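Pre-Collection Checklist, Handheld Gripper Demonstrations, Small Items
Goremness house site, second walk-through
Last updated: September

1. Finger pads seated, no play. PASS.
Checked by hand on both jaws. The two pads don't match, and the methods note doesn't say whether that is deliberate. Kiprono Chege to confirm in writing.

2. Jaw fasteners tight. PASS.
No torque record kept. "Feels fine" was the entry last time and I won't sign that again.

3. Jaw travel clear of loose chain and thread. FAIL.
Necklaces are within easy reach of the fingers during an earring pick. A snag could break a strand or yank the operator's wrist. Move them back or record that they are part of the task.

4. Small parts accounted for before and after each session. PARTIAL.
The before sheet was filled in. The after sheet was blank for 3 sessions.

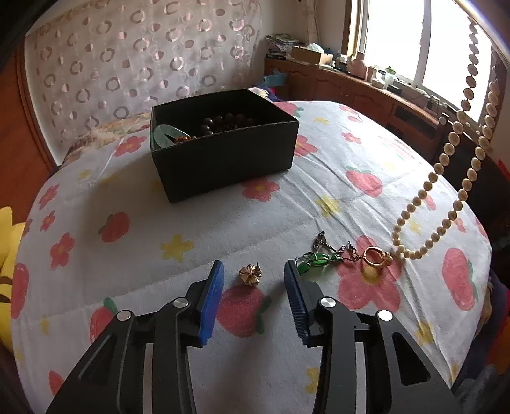
5. Surface matches the protocol. FAIL.
Protocol says "flat household surface." A quilt wrinkles and gives under the fingers, so a pick that works here says little about a tabletop. The Fistska draft reports 535 successful picks out of 747 and doesn't split them by surface. I asked for the split and got a chart with no axis labels.

6. Success defined before collection starts. FAIL.
The draft counts a lift as a success even if the item drops on the way to the box. Chege says the stricter version "would come out similar." Then run it.

7. Failed attempts kept. NOT VERIFIED.
The log has gaps in its numbering. Could be a restart, could be deletions. The Ploltthorpe set had the same gaps and we never got an answer on those either.

8. Operator breaks taken. PASS.
Every 5 trays, signed.

Comments
Equipment is safe to use once item 3 is fixed. I don't accept the claim that the method "transfers to any bedroom," as all the trials I was shown came from one room. Items 5 and 6 must be closed before the result goes in the report. Recheck item 4 at the same visit.

Questions on this form: site safety desk, Goremness | © Fistska | Back to top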